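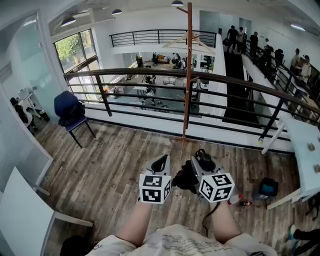 *Ketsara Suwannarat*

2nd July

Up on the landing again with the pair of them. Arms ache. Left one is fine to hold now the loop's on top, right one still nose-heavy with the camera unit up there and that thin cable hanging off it. Must clip the cable to something. Caught it on my thumb twice, then on the desk.

Marker cubes both on. White, black squares, all faces I can get at. Reprinted the left one in June after I glued a face on sideways and spent an entire evening blaming the software. Nantana found it in a minute flat, very nice about it, slightly too nice.

Tracking good pointing down, less good near the railing. Think it's the ceiling light. Or my wrist. Did 200 grabs in the log before tea and lost the right cube on a handful, always when I twist outwards. Try tilting the cube mount a bit? Easy print. Do that first, before touching the code.

Weight – right one 899 g on the kitchen scales, left 577. No wonder. Want the right under 700 but can't see where it comes from unless I hollow the grip, and then it creaks. Nantana says put ballast in the left so they match. Absolutley not.

Jaws: new pads from Holub, softer, they squeak on plastic. Bottle on the floor is my test piece, the one with the red cap. Cap is the hard bit, pads slide off it. Sides ok if I go slow. Old pads were better on the cap, worse on everthing else. Keep one set of each till I decide.

Left trigger sticking again. Spring? Took it apart on the desk, cleaned it, put it back, had one washer over. It works better without. Not thinking about that tonight.

The Piltdale arm still isn't wired. Wanted to play a run back on it this week but base plate has the wrong holes, mine, measured from the wrong edge. Re-drill, M5 not M4. Ask Nantana for her good bit, and give back her calipers while I'm at it.

Tomorrow – cable clip, cube mount, find out what the washer was for. Bring own screwdriver. Plasters.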